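Workshop Tips: Notes From the Hollska Open Day
Filed under: Shop setup, Grippers and arms, Small benches

Hollska opened its Codden building to visitors on a Sunday in September. Most of the program was a bench arm working through household jobs, first on a screen in simulation and then on a real table at the far end of the hall. Ulises Troncoso ran the screen side. Rattana Duangkaew ran the table. The notes that follow are the parts that carry over to a home shop or kitchen, whether or not there is an arm in it.

1. Set the zero before the parts go down

Troncoso homed the arm with the bench clear, wrote down the position, and only then placed parts. The same order works for a drill press stop, a saw fence or a kitchen scale. Zero first, load second. If the tool gets bumped during loading, go back and zero again. Do not correct by eye.

On the table side the home position was marked with two strips of tape set at a right angle. Paper tape leaves less residue than vinyl on an oiled top. Pull it the same day.

2. Keep a clear approach

A two-finger gripper needs space on both sides of the part, and so does a hand holding pliers. Duangkaew left 30 mm on each side of every item on her table. Crowded items were knocked over during the morning session and were spread out before the afternoon one.

For drawers and spice racks, use the same figure as a starting point and reduce it only for items that are always lifted from the top. Tall and narrow containers go at the back. Anything with a handle is stored with the handle facing the reach.

3. Check the view from the tool

The screen at the simulation station showed the wrist view, with the fingers across the lower part of the picture. An operator working from this view loses whatever is directly below the fingers, except for what shows through the gap between them. Troncoso's method was to stop short, look, and then go down in small moves.

The equivalent problem at home is a router base or a jigsaw shoe that hides the line. Extend the layout line past the work onto a scrap piece clamped alongside, and steer by the extension. On dark wood use a white pencil. On pale wood a hard graphite pencil is enough, and it sands off.
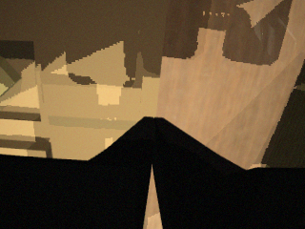
4. Simple models are good enough for layout

The simulated room was built from flat patches with jagged edges and very little surface detail. Boonmee Rojanasak, who builds the rooms for Hollska, said she adds texture last and often skips it. Reach and clearance depend on the outside dimensions.

To plan a bench or a kitchen counter, cut cardboard to the footprint of each machine or appliance and move the pieces around on the floor. Write the height on each piece. Mark door swings, cord exits and the side where chips or steam come out. Leave the shapes down overnight and walk past them a few times before drilling anything.

5. Finger pads

Bare fingers slid on glazed mugs during the table session. Duangkaew changed to silicone pads and reduced the closing force. Points from her bench sheet:

Clean both faces with alcohol and let them dry fully before bonding.
Cut the pad slightly oversize and trim it after the adhesive has set.
Replace pads in pairs. One new pad against one worn pad pulls the part sideways.
Keep oil off. A pad that has picked up oil is thrown out.

The same pads work on bar clamps and on the jaws of a small vise when holding finished work. Check for marks on a piece of scrap first. Some silicones leave a haze on lacquer.

6. Log the cycles

The table arm had a counter on the controller, and it had passed more than 2000 grips on one set of cables when we looked. Cables are changed on a count and not on appearance. For home tools a pencil tally inside the cabinet door will do: blade changes, filter changes, knife sharpenings. After a few months the tally gives a service interval that fits the actual use.

7. Cord and hose routing

Run the cord up and over, with a loop at each moving joint. The loop should stay loose at full reach and should not touch the bench when the arm is folded. Eugeniusz Rutkowska from Petchrat, who supplied the cable clips, recommended fixing the clip at the middle of the loop and leaving the ends free to turn. The same routing helps with a shop vacuum hose on a sander, or an iron cord on a small board.

Visiting

The Codden building is at the Stamden end of the road, with parking behind. Closed shoes are required in the hall. Ask for the bench sheets at the front desk; the one on finger pads is sheet 91, and the cord routing sheet was out of print on the day.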